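Can It Do the Dishes Yet?
Your monthly check-in on machines and chores

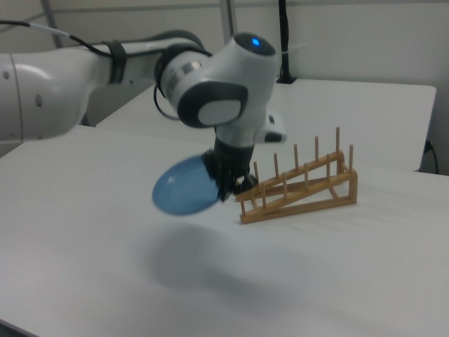 A reader wrote in after last month's issue to say that a dishwasher already is a robot, that it has been one for decades, and that the only part anyone in her house fights over is putting things away. She'd pay good money for a machine that did that one job and never touched a sponge.

I've been chewing on that email ever since, because she's right about where the fight is. Washing is the solved part. You close a door and walk off. Then you've got a full load of clean stuff that has to be picked up one piece at a time and put somewhere else, and that's the part that still needs hands.

So this month is all about plates and racks. One blue plate, one wooden rack with pegs, one arm with two feet of table to work with. It sounds like nothing! My kids were doing it before they could tie their shoes (badly, and with casualties, but they were doing it). Think about what goes into it, though. You grab a plate by the rim, and it wants to swing. You're carrying it flat and it has to end up standing on its edge. Then it has to drop into a gap that's only a bit wider than the plate is thick, without knocking the whole rack sideways. You and I do that while talking on the phone. We let the plate bump a peg and sort of wiggle it home, and we never think of the bump as a mistake. For a machine, the bump is the hard bit. It has to know it touched something, work out which side, and back off a hair instead of pushing harder.

And then there's see-through stuff. Cameras are not big fans of clear or tinted plastic. Light comes through it, light bounces off it, and the edge the gripper is supposed to close on can be the hardest part to find. If you've ever reached for a drinking glass in a sink full of water and missed, you know the feeling.

I called around to find out how close anyone is to selling this. Grotora, the small outfit I wrote about back in the spring, told me they're happy with plates, getting there with bowls, and would like me to stop asking about forks. Their demo kitchen runs the same short list of dishes every day, and they were pretty open about that. Swap in a plate from your own cupboard and things slow down a lot. I brought one of mine, a heavy stoneware thing with a fat rim, and it took 30 tries before they called it a day and made me a coffee. A good few of those tries did end with the plate in the rack. I just wouldn't hand over the wedding china.

Pluvberg is going at it from the other end. They don't care about homes at all for now. They want the back rooms of cafeterias, where all the trays match and you might have 1,000 plates coming through at lunch. I used to think of that as the boring version, but I've come around. If every plate is the same and the rack never moves, you've cut out most of what makes my kitchen such a mess for a machine. The person I talked to there said the trouble they have left is speed. A decent dish room worker grabs a stack and deals plates out like cards. The arm takes them one by one, and carefully.

That brings me to money, which a lot of you ask about. I don't have a price to give you, and I'd be wary of anyone who does. What I can say is that neither company would talk to me about a home version arriving any sooner than roughly 2 years out, and both of them said it in the voice people use when they're hoping you won't write it down. I wrote it down.

My own scorecard, then. Putting one known plate into one known rack, on a clear table with good light: yes, I'd call that doable. Emptying my dishwasher, with the sippy cup lids and the whisk that's always hooked through something: no, and I don't expect to change that grade by next November. Loading the thing in the first place, with food still on everything, I'm leaving blank until somebody lets me watch. If you've seen it done well, write and tell me where – I'll drive.

One more bit of mail. Several of you asked whether a different kind of rack would help, say one with wider slots or taller pegs. Sure it would, and I think it's a fair way to go about it. We changed our floors around for robot vacuums without much fuss (I own no rugs with fringe anymore). If a chunkier rack gets me out of putting plates away, I'll buy the chunkier rack.

Next month: socks. Send me your worst pairs.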